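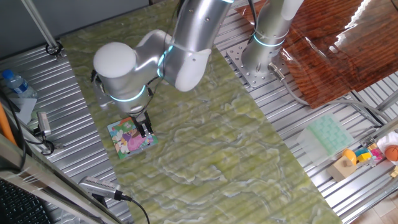

3 min read

Puzzle grabs on the green board – how many is enough?

signe_b
Evening all. I've been collecting demos for the flat object set and I've reached the little square picture puzzle, the one with the purple-haired figure in the pink dress. So far I've recorded 56 goes of the arm coming down and pinching it by the edge, all on the green marbly board, and I'm already sick of the sight of it. My plan was to get to 300 and then swap the board for the reddish-brown one. Does that sound sensible or am I wasting my evenings? I'm steering it all by hand and my wrists are starting to complain.

vasilakis
300 on one board is loads! I'd swap far sooner. When we did spoons I left everything on one background for ages and the policy got very good at spoons on that background and hopeless everywhere else. Had to bin the lot and start again, and I'm still a bit cross about it.

Roland Lambert
Going to disagree with vasilakis a bit. Flat things are fiddly and the grip is the hard part. If you change the board before the grip is any good you won't know which one is causing the trouble. I'd stay on green and vary the angle of the puzzle instead. Yours is a little bit tilted there, is it like that every time or do you turn it between goes?

signe_b
I turn it a bit each time but I've been lazy, so I'd guess most of them are within a small twist of straight. I haven't done any properly diagonal. I was scared of the fingers landing on a corner and skating off.

Roland Lambert
Record those as well! Just tag them. A slip followed by a second try is worth having, as long as you finish the grab. What you don't want is a slip where you stop the recording and pretend it never happened.

skater
that's not what we found at Grirnville. we kept the slips in and the arm learned to slip. it would come down, miss on purpose (looked like it anyway), go up, come down again and get it. every single time. funny for one afternoon

Roland Lambert
How many of your set were slips though?

skater
317 total and 46 with a slip in them. so not even that many

vasilakis
Did you trim the bit before the recovery? We cut the miss itself and start from where the fingers are in the wrong place. Then it learns how to get out of the mess and doesn't copy getting into it.

skater
no we didn't. ok that is annoyingly sensible

zimerness
Can I ask a side question? Do you clear the table between sessions? I can see a green ice cube tray, the small basketball, a yellow ball and blocks on the right, and a water bottle lying on its side over on the left. I'd be worried about it learning that the bottle means puzzle.

signe_b
Ha, no, I don't clear it. The toys are all on the list for later and they just live on that side. I did wonder whether leaving them was good or bad. It's more like a real table, I suppose?

zimerness
Good if they move about, bad if they sit in the same spot for the whole set. I'd give them a shuffle every time you stop for tea.

vasilakis
Agree with zimerness. And watch the shine on that reddish-brown board when you get to it, there are big white streaks of light across one end. Our depth readings went to bits on anything varnished. Try a few goes before you commit an evening to it.

signe_b
Oh, good point, I hadn't thought about the shine. Right, so I'll do a run of diagonal ones on green, keep the slips but trim them the way vasilakis says, shuffle the toys, and then have a short go on the shiny board. Roland, are you going to tell me off for swapping early?

Roland Lambert
A short go is fine. I still think you'll end up back on green for most of it – but post the numbers and I'll eat my words if I have to.

skater
can you put up the slip clips when you've done them, untrimmed too if you've kept them? want to compare with ours

signe_b
Will do, they're on the other drive so give me a day or two.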